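Guretholm Countertop Fermenter: Set-Up Guide
Section 2. Your First Batch of Ginger Bug

Read this section all the way through before you cut any ginger. It takes two minutes, and the ginger will wait.

What you need

Fresh ginger root, unpeeled
Plain white sugar
Water without chlorine
The glass jar, cloth cover and band from the box

1. Wash the jar, the lid and your hands with hot soapy water. Rinse well. Soap is delicious to no one, including yeast.

2. Set the jar on the base and plug it in. The light blinks green while it warms up, which takes about 20 minutes. Staring does not speed it up.

3. Pour in 2 cups of water. Leave the chlorine out of it: boiled and cooled tap water works for most towns, or buy a jug.

4. Chop 2 tablespoons of ginger, skin and all. Add it to the jar with 2 tablespoons of sugar and stir for 30 seconds.

5. Put on the cloth cover and the band. Save the screw lid for the fridge.

CAUTION: Do not screw the solid lid onto an active jar. Gas builds up, glass breaks, and your kitchen ceiling becomes part of the recipe.

6. Turn the dial to LOW. There is a HIGH setting, intended for yogurt. The bug does not want to be yogurt.

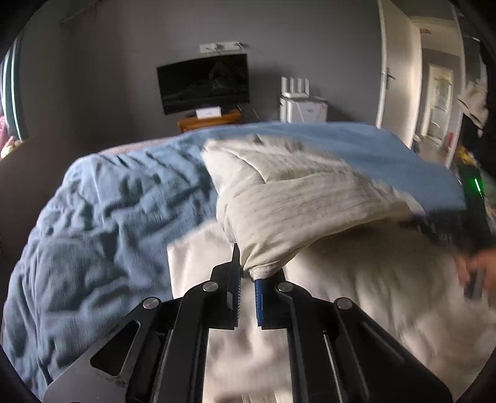
How often do I feed it?

Once a day, with a spoonful of chopped ginger and a spoonful of sugar, at whatever hour you are likely to remember. Stir after each feeding. If you skip a day, feed it the usual amount the next morning and carry on. Doubling up as an apology is unnecessary.

7. Look for small bubbles along the glass and a sharp, yeasty smell. Most jars get there within 6 days. A jar started in February in a drafty kitchen may sulk longer.

8. Once it fizzes when stirred, strain off what you need for drinks. Top up with the same amount of fresh water and go on feeding.

NOTE: White sediment at the bottom is normal. Fuzz on top, in any color, is mold. Throw out the whole batch, wash the jar and go back to step 1. Do not scoop around it, whatever your uncle does.

NOTE: The Atdale travel sleeve fits this jar. The older Urrutia sleeve nearly fits, and you will find out how nearly on the stairs.

Taking a break

Unplug the base, fit the screw lid loosely and move the jar to the fridge. Feed it once a week. To wake it up, return it to the base, swap the lid for the cloth and feed it daily until the bubbles come back.

Section 3 covers cleaning the base, which must never go in the dishwasher.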